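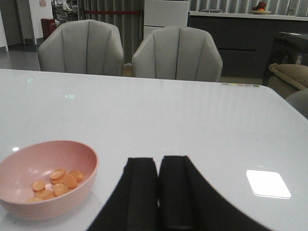 Carrot slices in the pink bowl, pad to the right, gripper closed and empty.

I rewrote our table rules in August, after reading back through 388 run notes and finding that half the arguments were over where a run starts. The version we use now is short.

A run starts with the fingers closed and empty, clear of the bowl and the pad. If a finger is touching either one, the run is void. Log it as void – do not delete it.

The bowl stays in one place for a full block of 96 runs. Moving it means a new block and a new sheet. Dalia Amrani wanted a tolerance here and I said no, mainly for the sake of whoever has to read the sheets later.

Glossy tabletops are allowed. Reflections go in the notes column, with the time of day. Miroslava Vávra would ban them outright, and her argument about exposure on white surfaces is a fair one. I have left it as an open item.

Food used on the table is never eaten afterward. Slices get replaced at the end of each block, and the fingertips are wiped down at the same point.

Void runs stay in the total. Jorum's old sheet left them out, so its 277 can't be compared with ours.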